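Picking the two-arm build back up at the shared shop. Last time I posted I had one arm bolted down and the second still in its crate. Both are running now, and I've spent most of my evenings on the brackets that hold the hands.

The hands never came with a mount that fits these wrists. I drew one myself and called the file Dindeck, for no good reason, and it has stuck. Both brackets are printed in the same bright green because that was the spool on the shelf.

First version cracked at the flange. Second version held, but the screws were impossible to reach once the hand was on. The one on the arms now has a flat plate running out from a round flange, with the fasteners where I can get a driver on them. 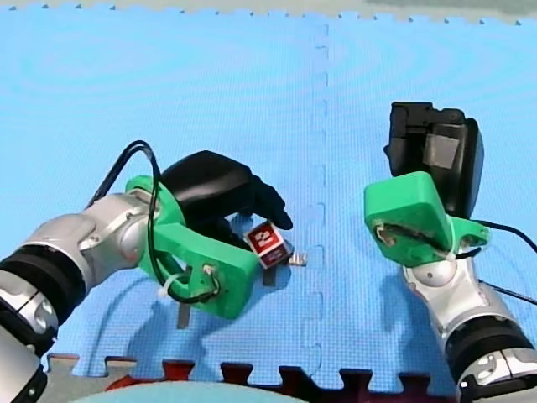 Semulthorpe, 20th October

Spent tonight on the left hand and a small red cube. The fingers curl over it from above, and the angle of the wrist matters more than how hard the hand closes. A few degrees off and the cube tips. I've been changing the wrist angle in software and writing each one down.

The hand has a glove on it because bare plastic fingertips are too slick for this. I tried rubber bands first. They rolled off.

Cables are the other thing. They come up behind the bracket, go over the wrist and back down the arm, with one zip tie near the bottom of the plate. I used to run them tight along the arm and pulled a connector out in September. Now they get a big loop and I leave it alone.

Print notes for anyone who asked: each bracket takes 105 grams of filament with supports. 47 percent infill, which is an odd number, but 40 flexed and I got tired of guessing. I put the hole spacing in the shared folder.

The control software is still Flitelex, the little program I started last winter. It sends both arms their positions from one laptop. It has no proper stop button on screen yet, so I keep the physical one next to my hand.

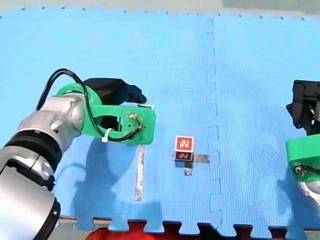 Calibration is the part I keep putting off. Flitelex needs to know where each arm's base is compared to the other one, and if that's wrong, a handoff in the middle will never line up. So the job is to give both arms one thing they can agree on. The marker printed on top of the cube does that, and the tape strips on the mat give me marks to go by when I set up again. I save one reading per arm and compare them. My target is a difference of 3 millimeters or less.

Tonight's best was 5. The worst was bad enough that I went back and found I'd typed a minus sign in the wrong place. That has been in the file for weeks.

Cost so far, without the arms: around 310 dollars. Most of that is cable, fasteners and filament for brackets that ended up in the bin. The foam mats were cheap and I'd buy them again. A dropped part doesn't bounce far on them.

Someone asked about the Shehu adapter plates. I looked at them. They're metal and probably better than mine, but I'd have to redrill for my hole pattern, and I can reprint a green one overnight.

Next is a thicker rib under the flange and a handoff from left to right at low speed. I'll post the bracket file once it has been through a full week without me changing it.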